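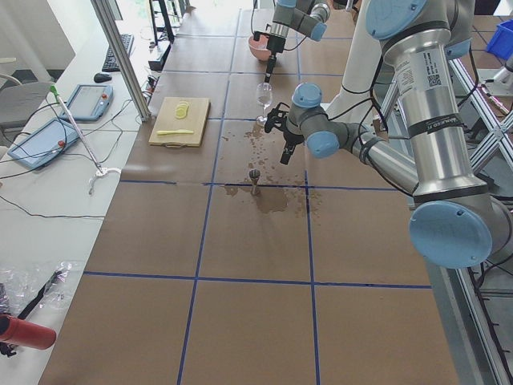
Fig. 1. Brown paper worktable with taped panels. A spill of brown liquid has crossed the horizontal blue tape; wine glass, pink bowl and cutting board nearby.

Unit 4: Liquids on the Table
Table Craft and Service, Wednesday section
Instructor: Sibel Aksoy. Studio help: Wael Tawfik

Reading before class: the Pellen packet, first half. Bring a pencil, an apron and one cloth you don't mind ruining.

1. Why spills get a whole unit

I love teaching this one. Everybody in the room has wiped up a drink at some point, and hardly anyone has stopped to look at one first! A spill has a shape, and the shape is full of information. Look again at Fig. 1 and notice how many separate droplets and small puddles there are, and then how they pool into one larger wet patch at the tape. Those are two different jobs for your cloth, and if you treat them as one job you end up pushing the big patch out over the little ones.

Words we'll use from now on:

Pool – the largest connected wet area.
Scatter – separate drops and small puddles outside the pool.
Margin – the dry ring you work inward from.
Island – any object standing in the liquid. In Fig. 1 the small dark cone-shaped piece in the puddle is an island.
Neighbor – any object close enough to be reached by the liquid or knocked by your sleeve.

2. The grid

Our tables are covered in brown paper and marked off with dark blue tape. The tape gives us a shared way of talking. When Sekar Setiawan calls out "near panel, left" from the other side of the studio, you should know exactly where to put your hand. Please re-tape your own lines at the end of the session if they lift.

Paper is a wonderful teaching surface because it's so unforgiving. It soaks, it wrinkles and it tears if you scrub it. Tape behaves differently. Liquid can sit on it, or creep in under a loose edge and come out the other side ten minutes later. Press the edge with a dry fingertip after you've blotted. If moisture comes up, you aren't finished.

3. Order of work

Clear the neighbors first. Stemware goes before anything else: a tall glass has a high center of gravity and a small foot, and people catch it with an elbow while they're concentrating on the puddle. Hold it low on the stem and move it a full panel away. Boards come next, then bowls. A wooden cutting board left beside a wet patch will drink it up through the edge, and end grain is the worst for this. (We'll come back to end grain in Unit 6 – bring questions.)

Then lift the island straight up. Have a folded cloth ready in your other hand and set the piece down on that. Sliding an island drags a tail of liquid behind it, and you'll be surprised how far the tail goes.

Now the margin. Lay the cloth flat just outside the scatter and blot toward the middle. Press, lift, turn to a dry face, press again. Pick up the outlying drops as you meet them. Save the pool for last and let the cloth sit on it for a slow count of 11 before you lift.

Finish with a damp cloth on the tape only. Keep the damp cloth off the paper.

4. Cloths

We'll compare two this week. The Prellar is a thick, looped cloth that takes up a lot and lets go of it slowly. The Flodance is flat and thin, and it's the one I reach for along tape edges. Try both on the same kind of spill and write down which one you'd want for scatter. Jaruwan Sitthichai's group last term disagreed with me completely about this, and they made such a good case that I've changed what I do at home.

Rinse in cold water, wring and hang open. No balled-up cloths in the sink, please.

5. In the studio

Work in pairs. One partner pours a small amount of cold tea from the 600 ml jug, the other draws the outline in pencil before touching anything. Label pool, scatter, margin, islands and neighbors on the drawing. Then clear, blot and check the tape. Swap roles and pour from a different height, and see how the scatter changes. It's a lovely thing to watch!

Keep your drawing. Sherif Bensaid will collect them in Room 712 at the end of class, and you'll get them back with notes.

6. For next time

Read the Mahrous chapter on table linens, skipping the part on starch. Write half a page about a spill you remember: what was standing in it, what was next to it, and what you moved first.

Spare tape and paper are on the bottom shelf by the door.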